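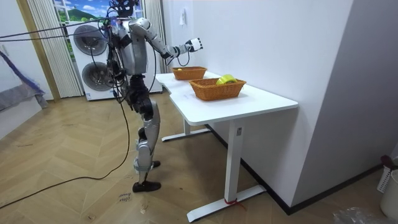
Interfaith reading group: where we got to

The reading group finished its year with the Book of Ruth. There were 11 of us on the last night, including two people from the Khương family who had not come before and who brought spring rolls.

We read all four chapters aloud and then talked about why Ruth stays with Naomi. Kylie Sutcliffe thought it was plain loyalty to a person, with the faith following later. Others read it the opposite way, and said the line about "your God my God" has to be taken at its word. We didn't settle it. A fair part of the evening went on gleaning, and whether a rule about leaving the edges of the field has any use for people who don't own a field. Someone raised supermarket bins. Someone else raised payroll giving.

Lindsay Nepia grew up Anglican and now goes to Quaker meeting. She asked if we could have more silence between the reading and the discussion. We tried eight minutes, and most people would like to keep it. A couple found it long.

Next year starts with the Book of Jonah, followed by a short set of Buddhist texts chosen by the Khươngs. In July we hope to join the Grenau group for a day on pilgrimage. Their hall holds 200, so there is no need to book.

You don't have to belong to any religion to come, and you don't have to speak. Bring whichever translation you have at home. Spare copies are on the shelf near the kitchen. Please return them, as 2 are still missing from the Psalms evenings.

Kylie has the reading list and can email it to you.

December 20, 2024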